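Stories > Short Fiction > The Bookcase

The Bookcase 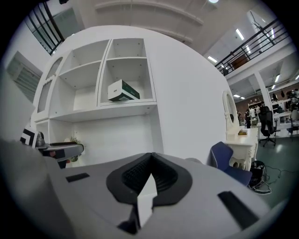 My aunt left me her books on the condition that I shelve them, which is how she left everything: with homework attached. There were 253 of them. I know this because the lawyer's letter said so, and because the letter from the movers said 248, and for most of June I was in correspondence with both parties about the other five.

The movers were called Flullance. They had a slogan about peace of mind on the side of the truck and a form for everything that happened afterward. The form wanted to know the value of the missing items. I wrote that I couldn't say until I knew which ones were missing, and that I couldn't know that until I had unpacked. They wrote back that unpacking the items might void the claim.

So the boxes stayed in the hall, and the shelves stayed white and open and full of little holes for pins. I had never owned built-ins before. The woman who sold me the house had called them "a lifetime of storage," in the tone of someone handing over a large dog. Evenings, I sat in the blue chair by the vanity and looked across at them. I am told other people have televisions.

I began to have opinions. Fiction would go on the left, near the glass door, so that visitors would think I read it. The cookbooks could have the low shelf, where I would have to kneel to reach them, as seemed right. My aunt had owned a great many books about the sea, though she got seasick in the bath, and these I planned to keep together at the top, like relatives at a wedding who have only each other to talk to.

I also measured. I bought a pad of graph paper and drew the whole wall to scale, and then drew it again with the shelves moved up two holes. Seven drawings in all. The seventh was the same as the first, but the pencil was sharper.

In the third week Flullance offered me a settlement of $505. It was a good offer. It came to $101 a book, and my aunt had bought most of hers from a barrel outside the Julari Street laundromat. All I had to do was sign a paper saying the five were gone for good.

I took the paper to bed with me and thought about it until two in the morning. Then I got up, went down the hall in my socks, and cut the tape on the nearest box.

It took until breakfast. The sea came out first, wet-looking and blue, volume after volume of it. Then the cookbooks, then a run of detective novels by somebody called Lacerda, in which, as far as I could tell from the covers, it was always raining on the same blonde. I stacked them on the floor in piles and counted the piles twice.

There were 253.

Five of the Lacerdas were very thin. They had slid inside an atlas somewhere on the interstate and stayed there, dry and comfortable, while grown adults wrote letters about them.

I filled in the last form and told Flullance the truth. They thanked me for my honesty and charged me a fee to close the file. Then I made coffee, sat down in the blue chair, and looked at the piles, and at the shelves, and at the seven drawings.

None of them had left any room for the atlas.

Last updated: June

Contact | Copyright Rimitent Stories | Back to top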